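Lids and Boxes: Our Lunch Container Project
Ketill Gunnlaugsson and Kirsty Quinlan, November

Why containers?
Our office-share floor at Fovport has one shared lunch shelf, and it was a mess. Lids without boxes, boxes without lids! So Kirsty and I picked it for our project (I wrote this part up, she did the tables). We had 32 containers to sort and a budget of 500 kroner, mostly for labels.

What we did
We worked at the white round table, out in the open part of the room. I started with the clear lids, the roughly rectangular ones with rounded corners, because they are the worst - you lay one down flat and you see the tabletop straight through it.

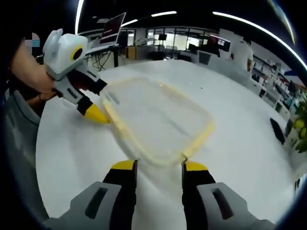 Preben Oddsson thought we should just throw out every lid without a partner and be done in an hour. I get it, but we wanted to try matching first, so we gave each lid four tries before it went in the give-up pile.

The boxes were more fun. A clear container hides almost as well as a lid on a white table, so we moved on to colored labels pretty fast (my idea, I'm still proud of it). The plant in the white square pot sat on the far side of the table, and it could use some care too - a few of the leaves are yellowish. 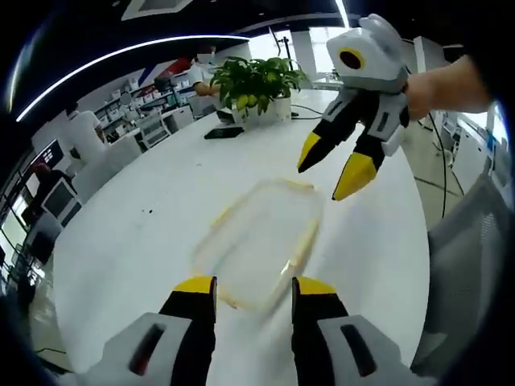

What we would change
Buy bigger labels. Kirsty also wants a separate shelf for lids, and I think she's right.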